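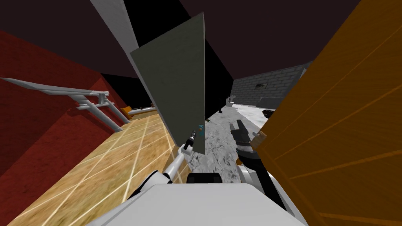

# keta-hall: simulated two-arm door and panel runs

2022-02-13
Wissam Geagea

Search this repo Go

This is the data card for the simulated half of Keta, the two-armed mobile robot we are building in the shared workshop at Boutros. The real base is still waiting on wheel hubs, so everything in this release was rendered. No workshop footage is included.

## What is in it

- 18 runs in one building model (hallway, concrete side area, tall gray-green panel)
- body camera frames for every run
- joint angles and gripper state for both arms
- a text log per run, written by whoever was driving

Noura Hattar built the room. Samira Hattar and I did the driving, with the two hand controllers from the Fidano rig. Marion Chisholm checked the logs against the frames and threw out 3 runs where the clocks had drifted. Those are not counted in the 18.

## The task

Drive up to the panel, bring the left gripper to the small teal part low on it, and keep the right arm out of the way. Pulling is allowed but not scored. The driver's log says where each attempt was stopped and why.
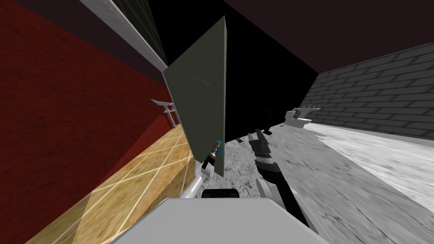 The right arm has no fixed parking pose. We tried one in August and it kept hitting the wall on narrow approaches, so drivers now put it wherever there is room. If you train on both arms together, expect a lot of spread in the right arm joints.

## Known problems

The body camera view is tilted in these files. Do not level the frames before using the joint data — the camera transform in `calib.json` already assumes the tilt.

Run 13 has a gap in the left gripper signal. The frames are fine.

Unlit areas render as flat black. Depth values there are junk and should be masked.

## Loading

Unpack into `data/` and run `python load_runs.py --run 1`. The loader needs 25 GB free because it writes uncompressed frames to a temp folder. It does not clean up after itself yet. Delete `tmp_frames/` by hand.

## Changes

- Room textures redone, old ones were from the Sundier pack
- Gripper state is now 0 for closed and 1 for open, it was the other way in the first upload
- Widad Sfeir fixed the Windows paths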